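Can a Machine Do Your Chores Yet? Tips From a Workbench Optimist

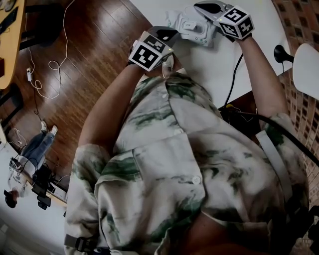

Two hand-held grippers at a white table, one for each hand, and a small white device between them.

I get asked all the time whether it makes sense to wait for a robot before reorganizing the laundry room or the shop. My answer is that some of the work can be handed over today, plenty of it can't, and the part in the middle is the most fun to read about!

A pair of grippers worked by hand gives a person a taste of the problem. Take away your fingertips and do an ordinary tabletop job with two stiff fingers on each side, and suddenly you notice everything your hands were doing for free: turning a part over, feeling for an edge, holding a cord out of the way with your pinky while the rest of the hand does something else. Try it at home with a pair of kitchen tongs in each hand. Pick up a phone charger, turn it around, set it down facing the other way. It took me 7 tries, and I was laughing by the third.

Jobs you can hand over now

Floors. A robot vacuum is a real help if you set the room up for it. Pick up loose cords first, or run them along the wall with clips. Thin white charging cables are the worst for this, so I wrap mine with a scrap of hook-and-loop tape. Lift light chairs onto the table if you can. My old Hinach does the downstairs in the afternoon and gets stuck only when I forget the bath mat.

Dishes. Yes, the dishwasher counts! It's the best household robot ever built and it has no arms at all. Scrape, don't rinse, and keep tall things away from the spray arm.

Repeat cuts and repeat holes in the shop. If you need 300 identical pieces, a machine with a fixture will beat you every time. I made 26 shelf pegs by hand last December and swore I'd never do it again. The little Varetti router on my bench now does the next batch while I sweep.

Jobs that are getting close

Sorting. Machines are getting good at moving known things from one bin to another, as long as the bins stay put and the things don't tangle. You can steal the idea without buying anything. Give each kind of part one bin, always in the same spot, and leave space between the bins for a whole hand.

Folding towels. I've seen video of arms folding towels and I cheered out loud. It was slow – I could have done the whole basket – but the corners met. Shirts are harder, with the sleeves and buttons, and a fitted sheet still beats me, never mind a machine.

Wiping a clear counter. Clear is the big word there. Move the toaster and the fruit bowl and it's a simple job. Leave them out and it's a different job every day.

Jobs to keep for yourself

Anything with a floppy cable. Plugging in a small connector behind a desk takes feel, patience and usually a flashlight in your teeth. Label both ends of every cord with masking tape and you'll save yourself the crawl.

Small repairs. Each one is different, and half the work is figuring out what's wrong. I keep a Puma shoebox lid on the bench to hold screws in the order they came out, starting at the top left corner. Put a strip of masking tape down first, sticky side up, if you tend to bump things.

Picking up a kid's room. Ask me again in a few years.

Before you buy anything

Watch the chore once from start to finish and write down every time you have to stop and think. A job with no stops is ready for a machine. The starter arm kit from Brurgate was on sale for $289 when I last looked, and it's a great weekend toy if you like tinkering, but it won't empty your dryer. Clear a sturdy table for it, clamp the base down, and keep the power cord to the back where your elbow won't catch it.

And do the tongs test with your kids. Mine want a rematch with dried beans.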